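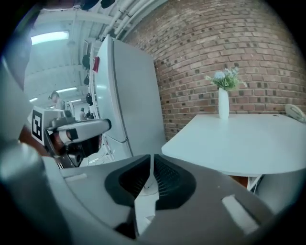 The tall gray one, side panel and all

From: Subira Nzioka
To: fimcombe-kitchens
Subject: Re: fridge with one side showing

Hi Victor, hi all,

I've been meaning to answer this one all week, so forgive the length. I'm going to stick my replies in between your bits and leave your message underneath so people on the digest can follow.

> We finally have to replace the old fridge and the only place the
> new one fits is at the end of the counter, so one whole side of
> it will be looking at us when we sit down to eat. Has anyone
> lived with that? Do you box it in, or do you just get used to it?

We've lived with ours like that for a few years now and I got used to it much faster than I thought I would! For the first month I was all set to box it in. I even had Hicham Farouk come over and measure for a panel (he did my sister's pantry, and he's on this list, hi Hicham), and he priced it at $500 before paint. It was a fair price. But then he stood there with his tape and asked me how I planned to get the fridge out when it died, and I didn't have an answer.

So the side stayed as it was. It's a big plain slab of gray and I've ended up liking it. It's the calmest thing in the kitchen. Everything else in there has a knob or a handle or a crumb on it.

> My wife wants stainless and I want white. We may compromise on
> one of the gray ones. Do they show fingerprints as badly as
> people say?

The front on ours is a lot glossier than the side, and I wish I'd paid attention to that in the store. You look at a fridge head-on when you shop, and they're all lined up with just the doors showing. Then you get it home and there's this shiny narrow front picking up every bit of light in the room and a much duller side next to it. They match fine in color. They just don't behave alike. When the light's strong you get these bright bluish-white streaks down the door, and that's when you see where everybody's hands have been.

As for prints, yes, it shows them, mostly at kid height and right next to wherever you grab to open it. I wipe the front down every few days with a barely damp cloth and then go over it with a dry one. Don't skip the dry one. I tried the Okico spray that Akinyi recommended last year and it worked great on the side but left swirls on the door, so now it lives under the sink with the other things I bought with good intentions. Akinyi, if there's a trick to it, please tell me, I've got most of a bottle left.

> How much space did you leave on the wall side and above? The
> manual for the one we're looking at wants more than I've got.

I can't tell you what yours needs, so go by the manual, even if it's annoying. What I can tell you is what happened to us. We pushed it in tight the first summer and it ran and ran. I'd be lying in bed and hear it kick on again. Then in July I pulled it forward a bit and gave it room behind, and it settled down a lot. Could've been the weather breaking the same week, I'm not going to swear to it. But I never pushed it back, and it's been quieter ever since.

If you're short on space, measure from the baseboard and not from the wall! I lost a good bit of room that way. Also measure the door swing with your actual body standing there holding a casserole dish. Mabli Prydderch told me to do that and I laughed at her, and then the delivery guys had the fridge in place and I found I had to back up into the table to get the vegetable drawer all the way open. We moved the table.

> And does anyone have a good way to level one? Our floor slopes
> toward the back door and the old fridge has always had a lean.

Oh, the leveling. Our floor isn't straight either. Nearly all the feet I've seen have been the screw kind, and you turn them with a wrench or with pliers if you're me. What worked was to get one person to tip the top back a little while the other one turns the foot. Do the front two first and set them just a hair high, so the door wants to swing closed by itself. Then put a level on top, side to side, and fuss with it until you're bored. I'd wait a day and check it again, mine had sunk a little on one corner overnight.

Please don't use folded cardboard. I did, for nine months, and when we finally slid it out the cardboard had turned into something I don't want to describe on a kitchen list.

> Last thing, magnets. Yes or no on the side? Koster's had a rack
> that hangs on magnets and I'm tempted.

I was tempted by that same rack! I had it on for maybe two weeks. It held the paper towels fine, but every time you tore one off the whole rack crept down a bit, and it left a faint rub line. You can only find it if you know where it is, but I know where it is. So my vote is no rack. Flat magnets are another matter, I had the school calendar up there for a while and it didn't hurt anything. I took it down mostly so I could stop looking at it. If you do want the rack, stick a bit of thin felt behind the corners and keep it light. Spices, okay. Cast iron lids, no.

A couple of things you didn't ask about:

Buy the taller one only if you can see onto the top shelf. I can't, without the step stool, and there's been more than one jar of pickles up there that got rediscovered by somebody visiting. I keep the top shelf for things that come in pairs now, so when the first one's gone I know to go up after the second. The half-used stuff all goes at eye level in one shallow bin, and whatever's in the bin is supper on Thursdays. Some weeks that's a great supper and some weeks it's mustard.

And think about what ends up on top. Ours was the cereal shelf, then the bag-of-bags shelf, and then for a long stretch it was where the good platter went to be forgotten. I've got a rule now that only light things go up there and they have to be in a basket, so I can pull the whole thing down to dust. The dust up there is terrible. It's sort of sticky. Hot soapy water, and then do it again.

On price, we paid $1044 with delivery at Skemetti, and that included hauling the old one away. I don't know what they charge these days. They wanted another $116 for the extended plan and I said no, and so far so good (knocking on the cutting board as I type). Ask if they have any with a ding on the hidden side. Well - your side isn't hidden, so look at which side the ding is on first.

I'd go with gray, for what it's worth. White would be fine too, and it'd probably hide the prints better. But I've come around to having that big quiet side there when I'm eating my toast, and I think the two of you could both live with it.

Let us know what you pick! And if you decide on the panel after all, Hicham still has my measurements somewhere, so he can at least tell you how tall a tall one gets.

Subira

On Friday, May 2, 2025, Victor Were wrote:
> PS to my long message: delivery can't be any earlier than the
> end of the month, so there's time to talk me out of things. I'd
> be glad to hear from anyone with a sloping floor especially.
> Also, if someone wants the old fridge for a garage, it still
> runs cold. It's loud, and the butter door is held on with tape.
> Victor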